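Endness Community Forum
Facilities and Catering > Automation and Equipment
Topic: Readiness of automated systems for kitchen and workshop duties
Status: Open

Posted by: Colm Kinsella (Moderator)
Members are invited to comment on whether automated systems are ready to take over routine duties in staff kitchens and small workshops. The question was raised in September, when two departments asked for guidance before preparing their equipment requests. Replies should state what kind of site the member works in. Please keep sales material out of the thread.

Posted by: benchline_ops
Site: light assembly, 50 employees.
Our position is that the shop floor is ready and the kitchen is not. We have run a Bestico arm at the packing bench for two years. It places parts in trays, closes the lids and moves the trays to the cart. The parts always arrive in the same position, and the trays are all the same size. When a tray supplier changed the lip on the lid last year, the arm was out of service for 9 working days until new settings were approved. I would ask members to consider that figure before they assume a kitchen would be easier.

Posted by: Niamh Nic Aodha
Site: residential training center, shared kitchens.
I do not fully agree with the previous reply. A comparison with fixed packing work tells us little about current systems, which are trained on many different arrangements of objects and are no longer set up for a single part. Our center reviewed the matter as part of its equipment plan, and the review divided kitchen duties into those that involve clearing and putting away, and those that involve preparing food. The first group was judged to be within reach. The second was not. 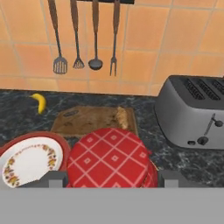

The review also recommended that any trial begin in simulation. A simulated kitchen can be reset at no cost, and an error there does not result in broken dishes or an incident report. We asked that a task be completed 200 times in simulation before it was considered for a real counter. Members may regard that number as arbitrary - it was, in part, a compromise between our safety officer and our budget office.

Posted by: Prusier_User
Site: hotel laundry and pantry.
With respect, simulation results should not be used to support a purchase. In our experience the difficulty lies in matters that a simulation handles poorly: a greasy handle, a plate that sticks to the one beneath it, bread that comes apart when it is gripped. We were shown excellent figures for a towel folding unit, and the unit was returned within a month.

Posted by: Niamh Nic Aodha
The point about bread is accepted. Soft and crumbling items are excluded from the first stage of our plan for that reason. I would not accept that the simulation stage is therefore without value. It removed several tasks from our list before any money was spent, including lifting round, smooth containers from a crowded counter.

Posted by: benchline_ops
That supports my earlier reply. If a container on a crowded counter is too difficult, then the duty most of us would want done is not available. A person clears our staff kitchen in about ten minutes. I have not seen a proposal that comes near this.

Posted by: luo_fan_west
Site: home user, no institutional role.
I own a Luo floor unit and am satisfied with it. It does the floors. I would not ask it to do anything on a counter. Is there a list of household tasks for which members would accept a slow machine, provided that it worked overnight? Speed seems less important in that case.

Posted by: Prusier_User
Overnight operation would require a change to our insurance terms. An unattended arm near a toaster or a stove is treated differently from a floor unit.

Posted by: Colm Kinsella (Moderator)
The question of unattended operation has been moved to a separate topic under Insurance and Liability. Members who have completed a trial in a working kitchen, with or without a simulation stage, are asked to post their task lists in this thread. Niamh, please attach the duty categories from your review if your center permits it.

Posted by: Niamh Nic Aodha
Permission has been requested. I will post the categories when I have a reply.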